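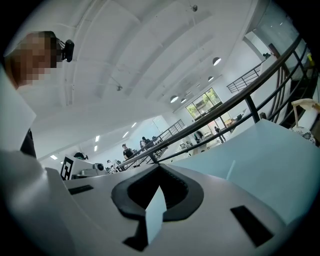 Leave the Fumbles In

I spend a good part of my working life holding a gripper by its handle and doing things a child could do. Fold the cloth. Put the cup on the saucer. Pick up the spoon, turn it over, put it in the tray with the other spoons. The gripper records what it sees and how it moves, and later a model learns from the recordings. I love this job, I think it's one of the most interesting jobs going right now, and I want to argue for something a lot of people in it disagree with. We throw away far too many of our mistakes.

The usual practice, at Dalura where I started and at most places I've talked to since, is that a collector does a task, and if anything goes wrong the take gets tossed. Dropped the spoon? Delete. Missed the handle and had to come back for it? Delete. Bumped the tray? You get the idea. What's left is a very pretty set of examples in which every cup is grasped on the first try, and I understand the appeal, I really do. Clean examples are easy to check. A reviewer can get through a stack of them before lunch. And if you train on a lot of sloppy ones you can end up with a sloppy robot, which has happened to me and was no fun to explain.

But think about what the model sees on its first day of real work. It reaches for a cup and it's off by half an inch. Now the cup is leaning against one finger, tilted, and the model has never seen a tilted cup leaning against one finger, since every take that had one went in the trash. So it closes anyway, on air, and lifts, and carries nothing very carefully to the saucer. I've watched that happen more times than I'd like. It's a little heartbreaking! The thing moves so beautifully and there's nothing in its hand.

Last September we ran a small comparison. Elvia Trujillo set it up and did it properly, better than I would have. We had 844 takes of a table-clearing task, all done with hand-held grippers in one big open room. Of those, 84 had some kind of slip and a recovery in them, where the collector lost the object or missed it and then fixed the problem without stopping. The old rules would have cut all 84. Elvia trained one model with them and one without, swapping in the same number of clean takes so that the two sets were the same size. Then each model got 20 tries at the table, with things laid out by someone who hadn't seen the training takes.

I don't want to oversell this, it was one task and one table. The two models grabbed things on the first try at pretty much the same rate. The difference was in what came after a miss. The clean-only model mostly froze or went through the motions. The other one backed off, opened up and came in again from the side, and the first time it did that I yelled loud enough that Obaidul Herath took his headphones off to see who was hurt.

It backed off from the side because Anjana Munasinghe backs off from the side. That's her habit, you can pick her takes out of a pile by it. I think that's wonderful. A person's way of getting out of trouble had gone into the machine, and it had nearly been deleted for being untidy.

Now, the objections, and they're good ones.

Rommel Fajardo's is that a model can't tell a slip from an intention. If it sees collectors drop spoons, it may learn to drop spoons. He's right, and the answer we've settled on is to mark where the slip begins and where the recovery begins, and train only on the recovery. It's more labeling. On a bad afternoon it's a lot more labeling, and two people will put the mark in different places. We argue about it. I'd still rather have the argument than the empty hand.

The second is that if you tell collectors fumbles are welcome, they'll start acting them out. This one is real too. When Gamage tried asking for recoveries on purpose, the collectors gave them 26 staged drops that all looked like bad soccer players going down in the box. A staged drop is slow. The hand already knows where the object is going to land. You can't ask for surprise, so the only rule I'd give a collector is to work at a normal pace and keep going when something goes wrong.

That means pay has to change. Menaka Mondal has been making this point for years and I've come around to it completely. If people are paid by the accepted take, a fumble costs them money, and they'll slow down and grip like they're handling eggs. Pay by the hour. Let them get a bit tired, a bit bored, let them chat. People clearing a real table are talking about something else.

And go easy on tidying the room. A busy place with other folks working in it and daylight coming through a window is closer to where these machines are headed than any booth with gray curtains. I've collected in a booth. My takes from there are flawless and I wouldn't wish them on any robot.

Nurach has started keeping its recoveries in a separate folder, which is a start, though I'd like to see them mixed in with everything else from the first day of training. If you run a collection crew and still have your rejects on a drive somewhere, please don't wipe it. Pull out one afternoon's worth and watch the last few seconds of each.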